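Getting a small kitchen table to behave

September 4, 2020

We've been in the Estamthorpe flat for 3 years now and in all that time the only table we've owned is a little white one. It's where we eat, where the bread gets kneaded, where the bills get sworn at and where my nephew does his colouring when he stays over. So it cops a lot, and I've picked up a fair few ways of keeping it (and the other tables I've had before it) looking decent. A couple of people asked after I moaned about turmeric last month, so I've finally written the lot down.

Turmeric first, then, seeing that's what you came for.

Turmeric and curry

Get to it fast if you can. Wipe up the solid stuff with a dry bit of paper towel, then go over it with dish soap and warm water. You'll still have a yellow ghost. Make a paste from bicarb and a little water, thick as toothpaste, and smear it over the mark. Leave it 20 minutes and wipe it off with a soft damp cloth. Don't scrub! I scrubbed my old table in Brekmont and ended up with a dull patch the size of a saucer, and the dull patch collected every stain going after that.

If it's still yellow, put the table by a sunny window for the afternoon. Sunlight does a lovely job on turmeric. It won't touch beetroot, though, or not that I've seen.

This is all for hard, sealed, wipeable tops, by the way. If yours is bare timber or stone, please don't go putting bicarb paste on it on my say-so. Look up your own sort first and try anything new on the underside.

Pen and texta

Biro comes off with rubbing alcohol on a cotton pad. Dab it, turn the pad, dab again. If you rub in circles you just get a bigger, paler circle. Texta is the same but you'll go through more pads, and red is a horror. Open a window, keep it away from the stove, and wash the spot with soapy water when you're done.

Crayon I do with a hair dryer on low, a few seconds only, then wipe with paper towel while the wax is soft. A plastic card held nearly flat will shift the thick bits first.

Sticky stuff

Price stickers, honey, that grey tacky line left by tape. A smear of cooking oil, ten minutes' wait, then a plastic scraper and hot soapy water. I used to buy a special remover and it smelled like a servo. The oil is slower but you've already got it in the cupboard. Do wash it properly afterwards or every crumb in the house will stick to that one spot.

For jam that's dried on (why is it always under the bowl?) lay a hot wet cloth over it and go and do something else. Come back and it lifts.

The everyday wipe

I keep a spray bottle under the sink. Mine holds 500 mL of water with a small squirt of dish soap in it, and that's the entire recipe. I mean small. For years I used too much soap and wondered why the table always felt slightly tacky by dinner. If yours does that, give it one good going-over with plain warm water, dry it with a tea towel, and you may find there was nothing wrong with the table at all.

I have 2 cloths on the go, one damp and one dry, and the dry one matters more than I ever gave it credit for. Streaks on a white top are mostly water that's been left to dry by itself. Microfibre is good for this, but skip the fabric softener when you wash them, it leaves them greasy and useless.

Edges and the underneath

Run your hand along under the rim of your table. Go on. Ours was disgusting the first time I did it. There's a lip where people grab to pull their chair in, and it builds up a film of butter and hand cream and who knows what. Same spray, same cloth, just wrap it over your thumb and go the whole way round. Rounded corners are a gift here, nothing catches.

While you're down there, check the legs. If yours screw in, give each one a turn by hand before you reach for a spanner, most wobbles are only a leg that's worked a bit loose. If they're all tight and it still rocks, it's probably your floor. I've had good luck with a square of felt cut to size and stuck under the short leg. Folded cardboard is fine for a night but it squashes, and then you're folding more cardboard.

The felt pads that come in packets tend to slide off in summer when the glue goes soft. Clean the foot of the leg with rubbing alcohol, let it dry, and press the pad on hard with the table's weight on it overnight before you drag it anywhere.

Heat

I don't trust any table with a hot pot, whatever the label says. We have cork mats, and I bought far too many of them at the Zistmont market, so there's always one in reach. Hot mugs leave a cloudy ring on some surfaces too. If you catch a ring early, a dry cloth and a bit of patience will sometimes do it. An old one I'd leave alone.

Keeping stuff off it

Right, the hard part. A flat surface by the front door is where everything lands: keys, mail, half a packet of mints, someone's hat. I tried a nice bowl for it all and the bowl just filled up and then things went beside the bowl.

What has worked for us is clearing it completely after dinner, every night, even if the pile just goes on a shelf in the hall. A clean top in the morning and I'll bother to put my cup away. One envelope on it and by lunch there are keys and a banana as well, I swear they breed!

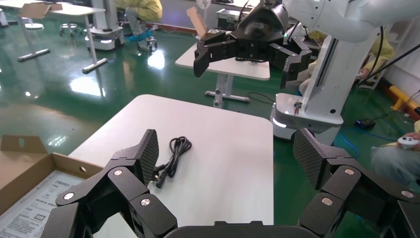
Jihad Khasawneh wrote in to tell me I've got the order wrong: clear the table before dinner as well, because if you eat around the pile you've stopped seeing it by the time you're washing up. Fair point, and we've been trying it for a fortnight. It does mean the mail gets opened, which has been a mixed blessing.

The same email had a tip for scratches that I hadn't come across. On a glossy white top, a tiny dab of plain white toothpaste (not the gel, and not a gritty whitening one) rubbed along a fine scratch with a fingertip and wiped off damp. I tested it on the underside first and then on a mark by the window end. It's fainter, I'd say. You can find it if you know where to look and the light's coming in low. I wouldn't do it over and over, toothpaste is still an abrasive and you'd have a shiny or a dull trail before long.

Deep gouges are another matter. There are filler sticks for those, and the trick is getting the white right, as there must be a hundred whites. Take a photo in daylight before you go to the shop, or better still take a drawer front or something that matches. Fill it slightly proud, let it set for as long as the packet says and then take it down with the edge of a plastic card. I rushed mine at the old place and it's still got my thumbprint in it, wherever that table is now.

Next time I'll do chairs, and in particular the gunk that lives in the join where the back meets the seat. If you've got a method that doesn't involve a toothpick, send it to me before I start, please. I've got Aunty Aoun's old set coming to us at the end of the month and I've already seen the state of them.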